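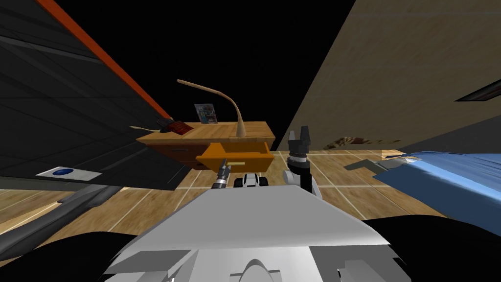 Questions I get asked a lot

I'm Delali Kpodo, and I refinish old furniture in a one-car garage in Grutbridge. Mostly small stuff: nightstands, side tables, the odd dresser if I can get it up the driveway. I started this page because I was typing the same emails over and over, so have a look through before you write to me (but do write if your question isn't on it!).

Do you take commissions?

Yes, from spring through August. I shut the garage down for big jobs once it gets cold, because finish just sulks below 60 degrees and I sulk with it. The wait right now is 12 weeks.

How much do you charge for a nightstand?

Most come in between two and three hundred dollars. If a drawer needs rebuilding or somebody has painted it four times, it goes up. Send me pictures of the back and the inside of the drawers too, please. Everyone sends me the top.

My drawer sticks. Do I need you?

Probably not! Pull it all the way out and look for shiny spots on the runners, then rub those with a plain white candle. If it still sticks in winter, sand the shiny spots lightly with 180 grit and wax again. If it only sticks in summer, I'd wait for dry weather before you sand anything, or you'll end up with a drawer that rattles by Christmas. Ask me how I know.

How do I get rid of the old-drawer smell?

Vacuum first, then wipe it out with a barely damp cloth and leave the drawers out in the shade for a day or two. I give the insides a thin coat of clear shellac after that and it seals in nearly everything. The one smell I've never fully beaten is mothballs. I turned down a Gyamfi dresser last year over mothballs and I still think about that dresser.

Can I mix wood colors in one bedroom?

Sure, I do. My own bed is walnut and the table next to it is pine, and they get along fine. I like to repeat each color at least once somewhere in the room, even if it's only a picture frame.

How tall should a nightstand be?

Level with the top of your mattress, or an inch or two over. Measure with the bedding on. I once built up a set of legs for a client before her new mattress came, and, well, I have a nice set of legs if anyone wants them.

What finish do you use?

Bresetti wiping varnish, three coats, 18 hours between coats. I used to do 12 and it was always a bit tacky in the corners. For anything that's going to hold a glass of water every night I'll add a fourth coat on the top.

Do you deliver?

Within 30 miles, yes, and I carry it to the room if there's only one flight of stairs. Givell is just inside the line, so hello Givell.

Do you teach classes?

Not yet. My garage holds me, one workbench and a very full shelf of cans. If I ever find a bigger space I'll post it on this page first.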